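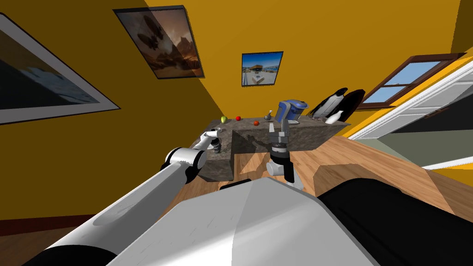

From: Leszek Czerwiński
To: nemine-users
Date: Jul 7, 2021
Subject: Re: [nemine-users] left arm jitters above the island in the kitchen cell

Zohreh Jafarzadeh wrote:

> Hello all,
>
> I have the two-arm Zanden model loaded in the Flaswood kitchen and it
> behaves until the left gripper gets near the corner of the island. Then
> the wrist starts to shake and the shaking travels back to the elbow. The
> right arm is parked in front of the island and is not being commanded
> during any of this.
>
> If I delete the island the shaking stops. If I keep the island and raise
> the target by the length of a finger it also stops. I have lowered the
> wrist gains, which makes it slower but does not cure it. The log has 553
> contact warnings from a single run, all naming the left wrist.
>
> Is this the gripper model or the island? I would like to leave the fruit
> and the coffee maker where they are, as my pick targets are already
> written against them.

Zohreh,

It is probably both. I keep the same cell here and have been through most of this.

Start with the island. What you see drawn is the granite block. What the solver sees is the collision box, and in the kitchen as shipped that box carries a margin on all sides. The margin is added again if you load the scene through the old launcher. Open the collision view and look at the top edge. If there is a visible gap between the box and the drawn stone, you have it twice. Set the margin to zero in the scene file and let the launcher add its own.

Check the fruit afterwards. The small objects are placed by height above the box, so when the box shrinks they start slightly in the air and drop on the first step. The pear can roll a little when this happens. Either lower the start heights to match or run the settling phase before you save the poses. I do the second. Your pick targets should be read back from the settled poses in any case and not typed in.

Then the gripper. The Fallahi fingers come with a collision shape for each finger and one for the wrist. The wrist shape in the October release is a plain cylinder, wider than the ridged part it stands for. At a steep approach it reaches the counter before the fingertips do. That would fit with every one of your warnings naming the wrist and none naming a finger. Replace it with the three-piece shape in the contrib directory. It goes in under the wrist link, and the old cylinder must be removed, otherwise both are active.

With those two changes made, put your wrist gains back to the defaults. Low gains hide the fault at slow speed and give you poor tracking everywhere else. I would not touch the solver step until the shapes are right.

On the right arm: uncommanded is not the same as held. If no controller is attached to it, the joints are free apart from friction, and it will drift when the left arm moves the base. Attach the hold controller at load and give it the parked pose. Mine hangs in front of the island with the fingers up, clear of the front face. Run the clearance check on that pose as well, since the wider wrist cylinder is on that side too and will need the same replacement.

The order I use when rebuilding the cell:

1. Load the room and the island only. Inspect the collision view.
2. Add the robot, both arms on hold. Step until the joint velocities are flat.
3. Add the loose objects. Run settling. Save the poses.
4. Release the left arm from hold and send it to the pre-grasp pose above the island. Read the contact log before going further.

The log should be empty at the end of step 4. If it names the coffee maker, that is a separate matter: its shape is a hull around the whole thing, so the space next to it is smaller than it looks. Plan round it or split the hull. The grey pitcher-like object has the same trouble at the spout.

One more thing to check. Changing a link shape does not clear the planner's cached collision pairs. Delete the cache directory by hand. I lost most of a morning to this, with the new wrist on screen and the old one still in the planner.

If the shaking survives all of the above, send me the scene file and the contact log from step 4 only. The full run is too long to be of use. Please also say which launcher you are using, as the answer to the first part depends on it.

Leszek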